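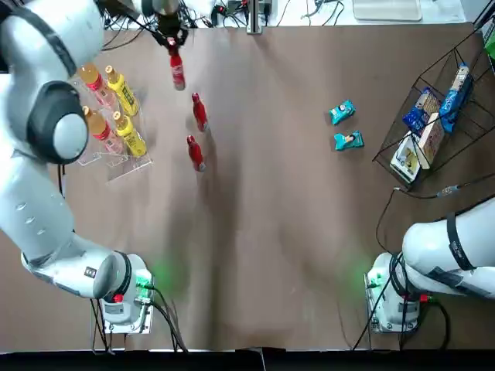
Para treinar uma política de reposição com poucas demonstrações, comece por separar os episódios por tipo de embalagem. No projeto Dinummont usamos 242 episódios, cada um limitado a 900 passos. Anote o objeto manipulado e o braço ativo: com a garrafa vermelha presa na garra esquerda e o braço direito recolhido, o rótulo é "garrafa / esquerdo". Grave os rótulos no arquivo de índice do Grolham antes de cortar os trechos parados.

Em seguida, sincronize as câmeras de punho com a câmera superior. Descarte os episódios em que a diferença entre elas passe de 86 ms.
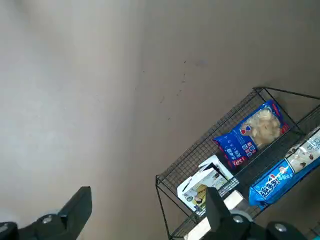 Figura 2. Vista do punho, com o cesto de arame e os pacotes à direita.

Treine primeiro só com a vista superior e depois acrescente a do punho, mantendo a mesma semente. No nosso teste, a segunda configuração completou 78 % das tentativas. Os pesos ficam na pasta Bultden.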